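Student Work > Hospitality Studies > Restaurant Concept Reports

We use cookies to remember your settings. Accept / Manage choices

Counter Service With a Past: My Term Project on Kokby

For my concept report I picked Kokby, the lunch counter that opened in the old Berisha shoe store downtown, mostly because I was already eating there way too much. My partner, Gorazd Trajkovski, wanted to do a steakhouse. I won (he got to pick the font on our slides).

The idea behind Kokby is a wartime canteen, the kind of place where you'd grab soup and a roll between shifts. The owner, Vlasta Nikolovski, told us she built the whole menu off a canteen bill of fare from 1942 that she found in a drawer at her aunt's place. She didn't copy it, thank goodness, there was a lot of boiled cabbage on there! She kept the short list and the plain names. So you get "Soup," "Second Soup," "Meat Roll," and so on, and you have to ask what's in them. I love this. Gorazd hates it and says it slows the line down.

We both had a point, I guess. We sat in on a Monday lunch and timed the line, and the people who asked about the soups held things up quite a bit. But they also ordered more! Our average check for the askers came out at $20, and for everybody else it was $16. It was one lunch, so please don't take that to the bank.

White cloth on the light wood tabletop, both times. 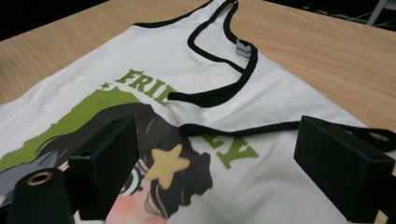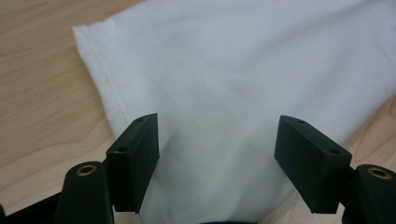

The second thing we looked at was the room. Kokby has 97 seats, and I think that's too many for a counter place. When it's full the noise is great, all trays and chatter, but by two o'clock it feels like a bus station. Vlasta knows it. She's thinking of closing off the back half after lunch and renting it to Illetti, the bakery that already makes her rolls, so they could sell coffee and cake from there. Gorazd ran the numbers on that and liked them more than I did, mainly because I think cake belongs up front where people see it.

Ordering runs on Rokix, the same system we have in the training kitchen, so I felt right at home. The tickets print with the full dish descriptions, which means the cooks know what Second Soup is and the customers don't. My one real suggestion was a small chalkboard by the trays with the soups spelled out. Vlasta said she'd try it in December, when the menu changes over to barley and smoked pork anyway.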